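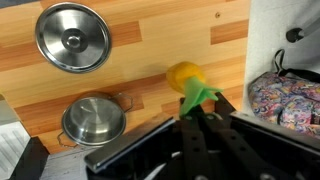

Gorero opens its play kitchen room to families this February

Press release – for immediate use

I've been looking forward to writing this one for months! Gorero, our toy library and play space, is opening a room given over entirely to pretend cooking, and from the first Thursday in February you can bring the children along and let them loose in it.

If you've been to us before, you'll know the old play kitchen. It sat in the corner by the coats, it had one working door, and on a busy morning there'd be a queue of very small chefs waiting to get at the hob. We asked our members last year what they'd like more of, and 324 families wrote back. I read every reply (it took me most of a weekend and a great deal of tea) and the same thing came up again and again – more kitchen, please.

So more kitchen is what you're getting. We've taken over the long room at the back and fitted it out with 8 play kitchens, some for toddlers and some tall enough that a seven-year-old doesn't have to stoop. The look is what I'm proudest of. We wanted walls that felt warm, like a big chopping board, and we went for a wood pattern in mixed blond and orange-brown strips. Pans and lids hang up on the wall where children can see them, the way they might at a grandparent's house, and there's proper shiny stainless steel among them. Small pots, small handles, a lovely clatter.

Then there's the food. Gorero members can borrow from a collection of 1,000 pieces of play food, all sorted into baskets by the people at Cosar, who have supplied our toys for years and who were very patient when I kept changing my mind about the bread. My own favourite is the corn on the cob, bright yellow with a green husk, and I'll admit I've "cooked" it more than once after closing. There are soups to be made, picnics to be packed and cafés to be run, and we've put out notepads for taking orders.

The room was fitted by Nijs, a local joinery workshop, over two weeks in January. They rounded off the corners, fixed the units to the floor and put up with me popping in every hour to ask how it was going. The shelving and baskets came through a grant from Fustodo, which helps small community spaces with furniture, and we couldn't have done the room without it.

A few practical bits. Sessions run in the morning and again after school, and each lasts an hour and a half. Members come in free. Everyone else pays 2 pounds per child, and grown-ups don't pay anything. You don't need to book for the morning, but please do for after school, as it fills up fast. Socks on, shoes in the rack, and real snacks stay in the front room (the play food gets chewed quite enough as it is!).

At the end of each session we all put the kitchen back together – pans up, food in baskets, aprons on hooks. Children seem to like this part nearly as much as the cooking, so do stay for it if you can.

Journalists and local bloggers are welcome on opening morning from half past nine, and children are welcome with them. If you'd like to come, or you'd like to know more about borrowing play food for a nursery or childminding group, ring or write to the Gorero front desk and we'll get back to you the same day.

Ends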